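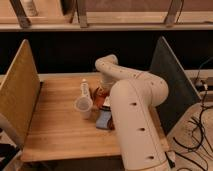
Gripper trials: your questions
By Tala Issa, 2024-07-19

Which grippers are you comparing?
Two so far, the Ivance and the Clalteo, and we're having a great time with both! Each one gets the same arm, the same table and the same sort of small household things to pick up. A cup lying on its side is my favourite test, as you can go for the rim or the wall and the two grippers like quite different approaches. The slim upright bottle is a good check on how gently they close.

How many picks does each one get?
336 per gripper, split into runs of 54 or 60 depending on the objects. Yes, the runs are uneven. We added a few objects in January and kept the old numbers.

Do you change the controller between grippers?
No, it's the Salinas controller throughout, on the same speed settings. We only change the closing force.

Which is winning?
Too close to call! The Ivance is quicker on soft packets, the Clalteo is lovely on anything round.

Can I have the results?
Please do, all 2175 rows (early practice picks included). Write to us and say which format you'd like.

Related
Choosing a camera for the Girton bench
Swapping fingertips without losing your zero

Contact | © Girton bench notes | Back to top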